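Category: Equipment > Planning and budgets > Small shops
Last updated: Mar 30, 2026

Thread: Hand-held gripper sets - how many to buy first?

fpetkov
We are putting together the equipment request for next year and I would like a check on the numbers. The plan is hand-held grippers first, arms later. Stendura quoted us 817 per gripper, finger pads included. Marker cards are extra. The floor is a shared open room with tables, chairs and a mezzanine along one side. I want to ask for 15 grippers in one order so we only go through purchasing once. Is that too many?

slavica_v
Too many for a first order. I did this at my last job and we bought 12 at once. Half of them stayed in the cabinet because we had not budgeted for pads, batteries or people's time. Ask for five and put the rest in a second phase.

What does your space look like when people are working? That matters more than the quote.

fpetkov
Ours looks like this with a normal number of people in it. The black finger pads are the part I expect to wear out.

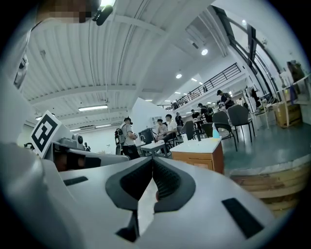 Re: Spare pads and the second quote

lustness_fan
I would price the pads before anything else. Illés sells a compatible set for 407 per box. If the grippers get used every day you will go through pads faster than the vendor says. We put one box per gripper in the first year and it was close to right.

slavica_v
One box per gripper is heavy. We used half that. It depends on what you pick up. Wood and cardboard are hard on the ribbed faces, plastic bottles hardly at all.

lustness_fan
We handle mostly rough wood, so that could be the difference.

jostus_bench
Nobody has mentioned furniture yet. Tables and counters are cheap next to grippers but they come out of a different budget line here, and they took longer to get approved. If you want several people working at once, each one needs a surface and room to turn around. A backpack sticks out farther than you think.

fpetkov
Good point about the backpacks. I had only planned table width. We have a white-topped table and a counter with a wooden front that we can keep using, so I would only be asking for more tables. The floor is concrete and I don't want to put anything down on it.
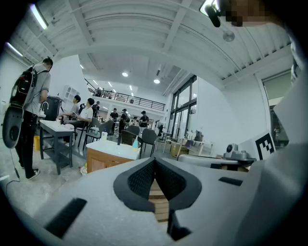

Main floor with the counter and table we plan to keep.

jostus_bench
OK, that is more open than I pictured. I would still leave the side by the glass doors clear and put new tables toward the back. And ask for shelving now. You have some, but 15 grippers plus chargers need their own shelf.

slavica_v
I still say five. A phased request is easier to defend, and Stendura held the price for us until January when we asked. Get that in writing.

lustness_fan
Disagree. Two orders means two rounds of approval, and the second one can get cut. If the money is there this year, take it.

fpetkov
I will write it up both ways and let my manager pick. Five grippers with two boxes of pads, or 15 with five boxes. Tables and shelving go on a separate sheet. I will post what gets approved.

- Fatos Petkov

Contact us | Copyright Jostus Forums | Back to top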